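Home > Around the House > Laundry & Living Room

The lounge is not a clothes basket (but it can be a folding table)

By the Flilari home desk, April

If your place is anything like ours, the washing gets as far as the lounge and then has a good long rest there. I used to feel guilty about it, and then I decided the lounge is a perfectly decent spot to sort clothes - it's the right height if you kneel, it's wide, and the light by the balcony door is lovely of an afternoon.

A few habits have helped. Start by giving the seats a going over with the upholstery brush, especially on a pale grey weave, where every bit of lint shows up (and hides again the minute you put a dark jumper on it). Keep reds and other strong colours off light fabric until they're dry right through. I learnt that one on my mum's cream settee, and we still don't talk about it.

Sports gear I do first, while I've got some patience. Shorts with an elastic waist never want to lie flat, so pull the waistband straight between both hands, lay one leg over the other with the side trim lined up, then fold in 3 from the hem. If there's a printed number, turn the shorts so it ends up inside the fold - mine have cracked a good deal less that way. Give mesh a shake and leave the iron in the cupboard.

Stripy cloths and odds and ends get their own end of the lounge, and anything that belongs in another room goes in the basket by the hall. I allow myself 2 songs on the radio for this part and it's nearly always enough, unless the sheets are in as well!

When the seats are clear, plump the back cushions from the sides and smooth the seams with the flat of your hand. Mustard covers in particular look ever so smart once the seams sit straight.
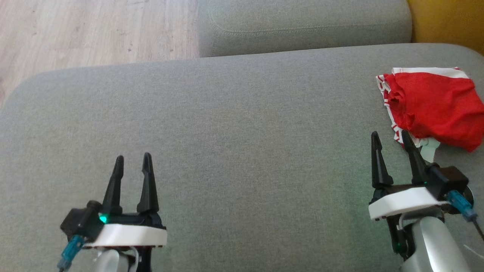
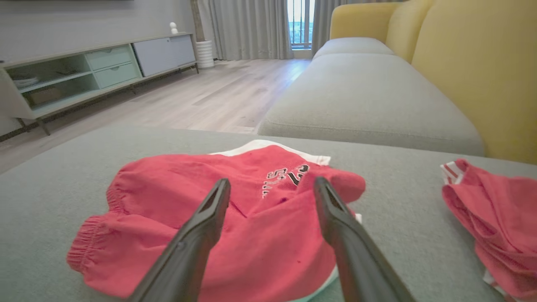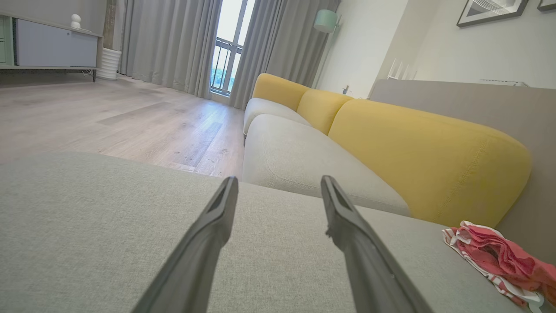 Grey seats and mustard yellow, with the washing still to be folded.

Related tips
Getting lint off a woven lounge
Jeltora or Volby: which airer folds flatter?
The Probert method for fitted sheets
Floorboards and scuff marks
Small cupboards for big families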